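Sorting and Reusing Old Glazed Brick: A Study of the Harms Depot Wall

Project report, second-year Building Materials course
Gediminas Ozoliņš and Dalia Org

1. Background

The Harms depot was built in 1886 as a goods shed for the Ukby branch line. It has a long street wall with bands of glazed brick in two colors, dark red and green, set into ordinary unglazed brick. The shed went out of use decades ago and the roof was taken off before we were born. The street wall is still standing, but the east end has been coming down a little at a time, and the owner has agreed to have that section taken apart and rebuilt.

Our project looked at one part of that job. We wanted to know how many of the glazed bricks from the east end could go back into the wall, and what should decide whether a brick is kept or thrown out. The mason's usual practice is to look at each brick, tap it, and make up his mind. We were asked to try writing that down as a set of rules a new worker could follow.

2. What we were given

The east section was recorded before it was taken down. The drawing shows 3844 bricks in total, and 1024 of them are glazed. The rest are plain and were left out of our study, except where a plain brick had been used to patch a glazed band. The patches seem to date from one repair, and the mortar in them is much harder than the original.

The hard mortar turned out to be the main problem. The original lime mortar comes off with a hand scraper. The repair mortar is cement, and it holds on to the brick more strongly than the brick holds together. When we tried to remove it, the face often came away with it. We tried a chisel, a small angle grinder, and soaking overnight. Soaking made no difference at all.

3. Method

We sorted each glazed brick by three checks.

The first was the glaze. We laid a clear plastic grid over the face and counted the squares where the glaze was missing. A brick passed if it had lost no more than a tenth of its glaze and none of the missing area touched two edges.

The second was sound. A good brick rings when it is hung from a cord and tapped, and a cracked one gives a dull note. We both listened and wrote down our answers separately. Where we disagreed, the brick was tapped again the next morning by someone else from the class.

The third was size. The old bricks vary more than modern ones. A brick that was too long could be used at the end of a course, so we recorded the length but did not reject anything for being long. Bricks that were too thick were set aside, because they would throw off the height of the band.

Color was written down but was not a reason to reject. The greens range from nearly black to a bottle green, and the reds are more even. We used only two names, red and green, after our first attempt with six names gave different results depending on who was holding the chart.

Small groups of each color are easier to compare when they are kept together on a plain background. 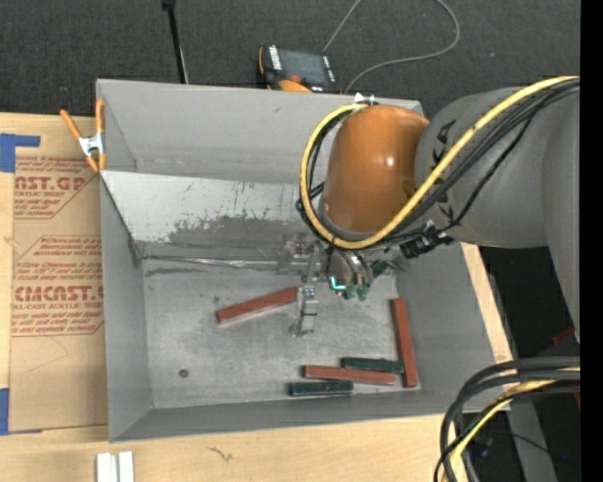

Figure 1. Red and green blocks in a gray metal bin.

4. Results

Most of the bricks set in lime mortar passed all three checks. The failures in that group were nearly all from the top courses, where water had been getting in since the coping stones were lost. Frost had pushed the glaze off in flakes.

The bricks set in cement mortar did badly. We cleaned a trial batch of 19 and only four came out with a usable face. We stopped there and left the others as they were. Some of them could be turned around and used with the back showing, in places where the wall will be plastered.

The sound check gave us less trouble than we expected. We disagreed mostly on bricks that still had mortar in the frog, and once these were cleaned out we nearly always agreed.

5. Replacements

The gap has to be filled with something. We wrote to two suppliers. Dramivico makes glazed brick to order and can match a sample, but the lead time is long and there is a minimum order well above what the depot needs. Plallwood sells reclaimed brick and had a pallet of green in close to the right size — no red. Their bricks have a flatter shine than the old ones, which shows in low sun.

We also looked at moving good bricks from the rear return, where the band can't be seen from the street. The mason was against this and so was the owner. It would leave a second wall to repair.

6. Problems and changes

We lost most of a week in May to rain, as the sorting was being done under a tarp with open sides. Wet bricks sound different, so everything tapped during that week was done over.

Our grid was too coarse at first. We changed it after the first two pallets and rechecked those pallets with the finer one.

The written rules are in Appendix A and the full sorting sheet is in Appendix B. The mason has a copy of both and has asked for the glaze limit to be loosened for bricks going above door height.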